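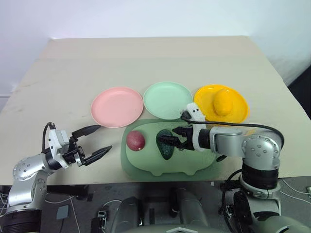
Fermín Ibarra reckons a home build lives or dies on its wiring, and after my second winter at it I'd have to agree with him.

Grostthorpe

Grostthorpe is a two-armed tabletop robot, built in a shared workshop and named by whoever got to the label maker first. I keep this entry up to date when I remember (last go was in February, so bear with me). It sorts things onto plates, fruit mostly, and each arm ends in a two-fingered gripper on a white mount.

Origins

The first version was called Skaven and had one arm, which meant an awful lot of reaching across itself. I ran it for 324 hours before the shoulder joint gave up on a Tuesday night. The second arm came along with the rebuild, and so did most of the arguments about where the cables should go!

Control

Both arms take their orders from Yao, a little program that started as my weekend project and has grown to 3198 lines, a fair few of them comments apologizing to my future self. Colour matching (lemon to the yellow plate, that sort of thing) was easy to write. Avocados were harder. The skin is bumpy and every one is a different shape, so I slowed the closing speed right down and gave the gripper six tries before it gives up and beeps.

Variants

Uvano is the same build on a rolling base. It's half finished and living under my bench until I find decent casters.

See also: Skaven, Yao, cable strain relief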